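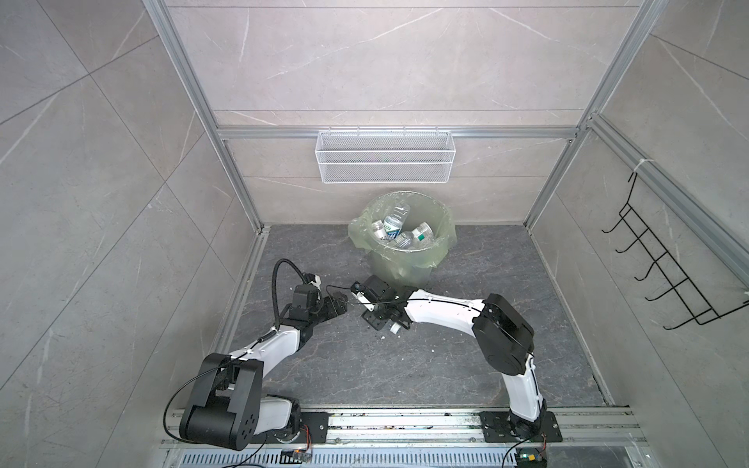
2 min read

Empty drink bottles from the Dronwood community hall will now be kept apart from the general rubbish, after a change that started in March.

The hall has put out round bins with a pale green liner for plastic bottles only. Until last month everything went into the same bags, and the hall paid to send it all to the tip at Tevummont.

In the first four weeks visitors handed in 826 bottles. The hall had hoped for 1,000, but the organisers say they are satisfied, as two weekend markets were cancelled for rain. The next goal is 1,000 bottles before the end of the school term.

The bags are picked up by Brokaver, a small recycling firm which already collects from the sports club and the bakery. Its driver comes in the morning, before 9 am, and takes only bags that are tied. Bottles can be left with their labels on. They should be empty, and juice bottles need a quick rinse at the kitchen tap.

Coffee cups are still a problem – they are not accepted, and one bag in the second week had to be sorted again by hand. A sign with drawings is now being prepared for the wall.

The refund money goes to the Nishad garden, behind the car park, where it will pay for a new water tank. The garden group needs $600 for the tank and the fittings.

Households in Dronwood may also bring bottles to the hall during opening hours. Glass is not collected at this time.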